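Indwood - Peigne à bouloches pour tricots, manche en bois

Accueil > Entretien du linge > Lainages et tricots > Peignes et rasoirs

Réf. Indwood 47 - En stock
Vendu par Plistavness

Je vends des accessoires d'entretien pour lainages depuis assez longtemps pour me méfier des fiches produits, y compris des miennes. Celle du fournisseur tenait en quatre lignes et promettait un pull « comme au premier jour ». Je ne l'ai pas reprise. Un peigne à bouloches enlève des bouloches. Il ne rend pas à la laine les fibres qu'elle a perdues, il ne resserre pas une maille détendue et il ne fait rien contre un feutrage aux aisselles.

Le Indwood est un petit peigne à grille métallique fine, monté sur un manche en hêtre huilé. Pas de moteur, pas de pile, pas de bac à vider. On le passe à sec, à plat, toujours dans le même sens, et les bouloches s'accrochent à la grille. Le principe est vieux et le fabricant n'a rien inventé, quoi qu'en dise l'étui.

Ce qu'il fait correctement

Sur les jerseys de laine à jauge moyenne, le résultat est net après deux passages. Sur un shetland un peu rêche, il faut insister davantage aux poignets et sous les bras. Les mélanges laine et acrylique, qui boulochent plus que tout le reste, réagissent bien aussi, mais les bouloches reviennent après quelques lavages. Aucun peigne n'y changera quoi que ce soit, la cause est dans le fil.

Pour les jacquards, j'étais plutôt réticent. Les changements de couleur laissent des fils flottants sur l'envers, et une grille trop agressive peut en accrocher un si on travaille du mauvais côté. Sur l'endroit, en tenant le peigne presque à plat, je n'ai pas eu d'accident. Sur l'envers, abstenez-vous.

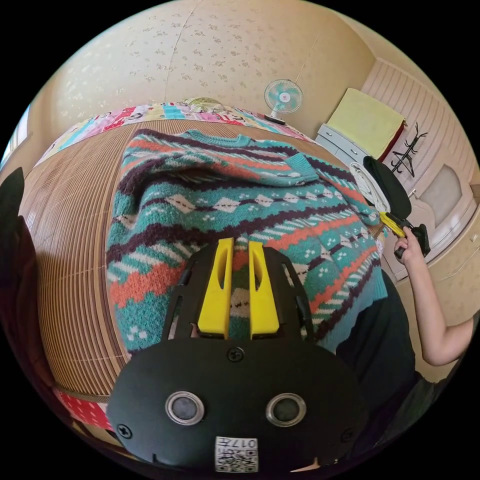 Faut-il laver le pull avant de le peigner ?
Mieux vaut le peigner d'abord, sur une maille bien sèche, puis le laver à l'eau froide si besoin : les fibres soulevées par la grille se recouchent au lavage et les débris partent avec l'eau.

Ce qu'il fait mal

Le cachemire à un fil, d'abord. Le fabricant l'indique comme compatible. Je le déconseille. La grille attrape trop de matière et l'on se retrouve avec des zones plus claires que le reste, surtout aux coudes. Pour ce type de maille, un peigne à dents souples comme le Histik convient mieux, même s'il est plus lent et plus cher.

Le mohair et l'alpaga brossé, ensuite. Leur duvet fait partie de l'étoffe. Si vous l'enlevez, vous aurez un pull tondu.

Enfin les dentelles, les mailles ajourées et tout ce qui porte une broderie ou des perles. La grille s'y prend.

Le fabricant et ses chiffres

L'étui annonce « 2 000 passages garantis ». J'ai demandé ce que désignait un passage : un geste, un vêtement, une séance ? La réponse parlait de « conditions normales d'utilisation », ce qui ne m'a pas avancé. Je ne reprends donc pas ce nombre comme argument. Mon propre exemplaire sert depuis novembre à la boutique, sur des pulls de clients et sur les miens, et la grille accroche toujours. Le vernis du logo, lui, est parti très vite.

L'étui parle aussi d'un hêtre « sélectionné ». Par qui, selon quels critères, je n'en sais rien. Le bois est propre, sans éclat, un peu sec à la réception. Une goutte d'huile de lin de temps en temps lui fait du bien.

Peigne ou rasoir électrique ?

On me pose la question toutes les semaines. Le rasoir va plus vite sur les grandes surfaces, un dos de gilet par exemple, ou un plaid. Il coupe, en revanche, et la moindre bosse sous le tricot (un bouton, une couture épaisse, un pli oublié) peut finir en trou. Le modèle Innes que nous proposons également a une tête réglable qui limite les dégâts, sans les rendre impossibles. Si vous avez deux ou trois pulls à entretenir par hiver, le peigne suffit. Pour une armoire entière, vous vous lasserez du peigne avant la fin.

Je ne crois pas beaucoup aux pierres ponces pour lainages, que nous avons retirées du catalogue. Elles s'effritent et laissent une poussière grise dans la maille - sur un pull foncé, il faut ensuite brosser longtemps.

Mode d'emploi

Posez le tricot sur une surface ferme, manches dépliées, et lissez-le à la main. Une table convient mieux qu'un matelas, qui s'enfonce sous la pression. Tendez légèrement la zone à traiter avec la main libre. Passez le peigne par gestes courts, sans appuyer. Retirez les fibres de la grille dès qu'elle se remplit. Évitez les côtes des poignets et du bas, sauf si elles boulochent vraiment, et dans ce cas suivez le sens des côtes.

Faites toujours un essai sur une partie cachée. Je sais que toutes les notices le disent et que presque personne ne le fait. Sur un pull auquel vous tenez, faites-le.

Rangement : dans l'étui en carton, grille vers l'intérieur. Un peigne laissé en vrac dans un tiroir accroche les collants et se déforme.

Caractéristiques

Type : peigne manuel à grille fine
Manche : hêtre huilé
Grille : acier inoxydable
Usage : à sec uniquement
Convient : laine, laine mélangée, acrylique, coton épais
Déconseillé : cachemire fin, mohair, alpaga brossé, dentelle, mailles ajourées
Étui : carton
Pièces détachées : grille seule disponible sur demande

Livraison et retours

Expédition sous deux jours ouvrés. Les commandes passées avant 14 h partent généralement le jour même, sauf en période de soldes, où je préfère ne rien promettre. Retour accepté si la grille n'a pas servi. Une grille portant des fibres a servi, inutile d'en discuter par courriel.

La garantie du fabricant couvre le décollement de la grille. Elle ne couvre ni l'usure du bois, ni les tricots abîmés, et le formulaire exige l'étui d'origine. Gardez-le.

Dans la même catégorie

Histik - peigne à dents souples pour mailles fines
Innes - rasoir électrique à tête réglable
Plistavness - brosse à lainages en soies naturelles
Indwood - grille de rechange, réf. 700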